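The bar prep station at Zenville went over to a pair of robot arms in April of last year. Most of the discussion since then has dealt with throughput and with whether anyone lost shifts. Both are fair questions. I think the larger change is in how the remaining work is divided, and the site has been slow to write that down.

Before the change, a prep shift was one job. The same person cut fruit, filled ice, laid out trays, wiped down and restocked, in whatever order the morning allowed. Lagman, the contractor that installed the cells, broke this into 93 discrete motions and assigned most of them to the arms. What was left for staff was a list of 13 tasks, and they have almost nothing in common except that the arms do them badly or not at all. Clearing a jam is on the list. So is checking fruit for soft spots, and so is putting things back where the software expects them.

That last task takes more of a shift than the planning documents allowed for. Drirent supplies the scheduling software, and its reports record a manual reset as a single event with no duration. A reset that takes ten seconds and a reset that takes four minutes look the same in the weekly summary. Staff time spent on resets is therefore invisible to the people who set staffing levels.

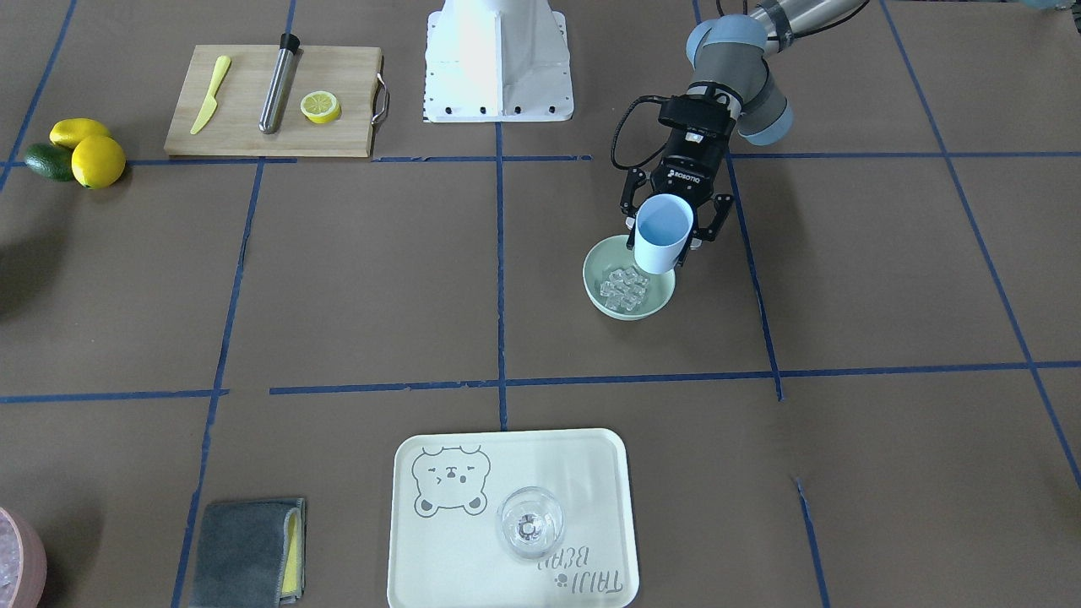
Layout is where the new work sits. A person making drinks will shift a board out of the way with an elbow and remember where it went. A cell is less forgiving, and the table has to be kept in a known state between runs. The blue tape dividing the tabletop into squares is a working tool for the staff as much as anything. It tells whoever is on shift which square the ice bowl belongs in, and where the tray should sit, while the gripper gets on with holding a paper cup over the ice. Some of the strips are crooked and a few are broken. Tape is cheap, but relaying it properly is maintenance, and maintenance should have an owner and a line in the schedule. At present it has neither.

I don't object to the arms. Scooping ice for a full shift is hard on the wrist and shoulder, and I would not want to hand it back. My objection is to treating the human share as a remainder. The original prep position had a training guide of 171 pages, revised every year. The current one has 5, and two of those are emergency stop procedures.

Zarnumero, which runs the site, could fix much of this without new equipment. Record reset time in minutes. Put table layout, tape included, under a named role with paid hours. Let the people on shift change the position of an item when the existing one causes trouble – at the moment a request goes to Lagman and comes back weeks later, if it comes back. Pay for the inspection work at the rate of inspection work.

Automation proposals usually include a detailed account of what the machine will do. They should carry an equally detailed account of what the staff will do, with times attached, and it should be reviewed after the first month of running.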